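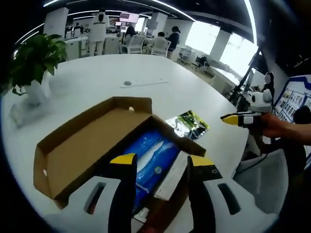 *Photo: Roya Zamani / Skovis*

**1/** Week three of teaching a robot to unpack a cardboard box. I have a degree. My mother asks how work is going and I say "good, we're on boxes now."

**2/** The method: you hold a gripper, you do the task, the gripper remembers what you did. Do it enough times and a robot arm is supposed to pick up the habit. The target for this task is 200 clean demonstrations. "Clean" is carrying a lot of weight in that sentence.

**3/** A clean demonstration means you don't hesitate, you don't bump the flap, and you don't use your actual fingers, which are right there and extremely good at this.

**4/** Things I have learned to respect: blue plastic wrap. It crinkles, it slides, it throws light everywhere. I grab it in the middle and it slips. I grab it at the edge and I'm holding an edge. Fatemeh does it first try and won't explain how.

**5/** We work with two grippers now, one at the box and one coming in from the side. Jamshid wrote the handoff rules. Rule 1 is "don't clash." Rule 2 is "see rule 1." The yellow tips have met more often than the rules allow.

**6/** Before this I did remote control on the Tretarano project. You sit in a chair with a controller and drive an arm, and there's a delay just long enough to make you doubt your own hands. I once spent 7 minutes putting a lid on a jar. The jar was fine. I needed a walk.

**7/** So I like doing it by hand. You can feel when the jaws have something. The downside is that the robot learns from me, including the little wiggle I do before every grasp. Manouchehr played back a test run from July and there it was, the arm wiggling at a box like it was thinking about lunch.

**8/** We discussed training the wiggle out. Then we looked at the success rate with and without it. The wiggle stays for now.

**9/** People ask if I'm worried about being replaced. By the thing that needs to see me lift a packet 200 times? Ask me after the next task, which is folding the box flat. The plan says 2000 demos.

**10/** Anyway, Angelica has reset the table and I'm back on the left gripper. 60 more before I can go home. If you have tips for crinkly plastic, my replies are open. "Use your hands" has been suggested.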